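The Long Apprenticeship of the Robot Barman

The people who train robots say you feel it in the shoulders first. I felt it in my temper. It was a little after ten in the morning, I had a pair of control handles in my fists, and across the room two mechanical arms were copying every twitch I made in the general direction of a glass. I missed it. I missed it again. Then Kyrylo Romaniuk, who does this for a living, took the handles off me and picked the thing up as if he were at home.

I had come to Prudik, a small robotics outfit with big plans for the drinks trade, to find out what its founders mean when they say their machine is "learning to tend bar". I have heard a lot of claims like that. Most come with a video in which a gleaming arm pours something colourful, set to music, and very few say who was moving the arm. 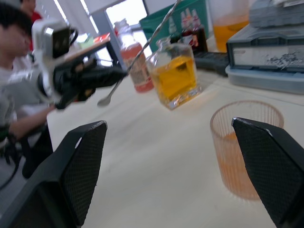 My quarrel is with the word "learning", which makes it sound as though the machine is keen. What happens at Prudik is closer to dictation. An operator does the job through the robot, the cameras and the motors record it, and the recording goes on a pile. There is a tumbler with a shallow layer of orange in it, a long bar spoon with a twisted stem, a heavy square bottle of something bright yellow, and each of them has to be met, gripped and moved by a person pretending to have two fingers per hand. The spoon is the one they all complain about. It is thin, it swings, and a twisted stem gives a gripper very little to be sure of.

"People want to know when it will be faster than a bartender," says Anikó Halász, who runs the sessions. "I would like it to be as fast as me on a bad day."

The pile currently wanted is 1,000 recordings of each task. That was the figure in October too, before the team changed the shape of the fingers and decided that a good share of what they had was no longer much use. So it is another 1,000, and the counter on Halász's screen stood at 117 when I arrived. A good run lasts under a minute. A bad run lasts just as long and gets thrown away, and what counts as bad is a matter of taste. Hnat Marchuk bins anything where he hesitated. Romaniuk keeps his hesitations, on the grounds that the robot ought to see somebody recover from a mistake. Both sets go into the same model, and I couldn't get a firm answer on which of them is right.

There is another way of doing this, which is to take hold of the arm itself and push it through the motion, like a parent teaching a child to hold a bat. Marchuk prefers it for single movements. For anything with two arms it falls apart, he says, as you end up hugging the equipment. Bottles are a two-arm problem, and so the handles came back.

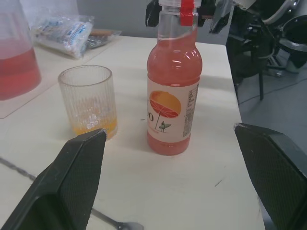
One arm holds the bottle by its upper part as the other's fingers wait in front.

The sceptic's question is what you have at the end of all this. Kimie Hoshino spent years on packing lines at Brarko before she began advising firms on which machines to buy, and she has watched plenty of taught robots come and go. Her complaint is that they learn the room. Change the table, move the lamp, buy a different brand of syrup, and the lovely smooth pour turns into a man groping for his glasses.

"They show me 100 perfect goes," she told me. "I ask them to swap the bottle. Then we all have a coffee."

I put this to Halász, who didn't dispute it. Her answer is variety: more containers, more liquids, more places on the table, more people at the handles so the machine doesn't pick up one person's habits. It is a fair answer, and it is also a request for more hours of the same work. The labour that automation was going to save has been moved to the front of the process, where the customer doesn't see it.

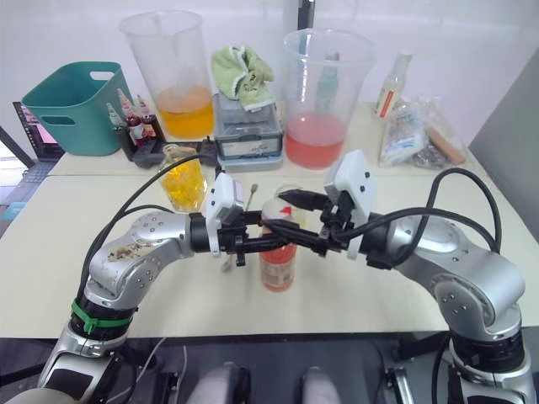 Nor is it obvious that the work ever stops. Khrystyna-Mariia Kravets manages operators at Melnychuk, which supplies them by the shift to firms like this one, and she expects to be hiring for years. Once a robot goes into a real bar, she says, somebody will need to be ready to take over remotely when it gets stuck, and those rescues will be recorded as well, and fed back in. She sees a steady job in that. I see a bartender with a longer commute for the drink.

Ivgate, the hotel group that has asked for a trial, would like a machine behind the counter by next summer. Halász would like them to start with water.

Before I left I had one more go. Romaniuk told me to stop looking at my own hands and look only at the robot's, and for several seconds that did the trick. I got the fingers either side of the glass. I closed them. Marchuk, at the screen, asked whether I wanted that one kept.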